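Teaching the Skaltula arm: what I did in July

My bit of the project was collecting demos in simulation, so I basically spent weeks driving a Franka arm round a pretend table with two plants on it (more fun than it sounds!).

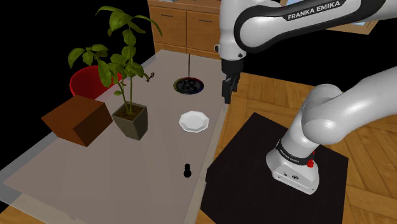

Why not just script the moves? A script only copes with the layout it was written for, and we wanted the learner to see my wobbles and corrections too.

I ended up with 3,381 demos, and I threw out 466 where I'd let go too early or got lost halfway. The close-up view went in alongside the wide one – I'd have been hopeless at lining up the fingers without it.
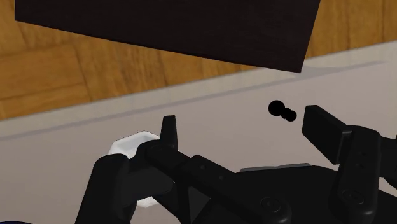

Trituteck thought I should have kept the bad runs and labelled them as failures, and I've come round to that. Next go I'll do up to 40 a session, then stop for tea.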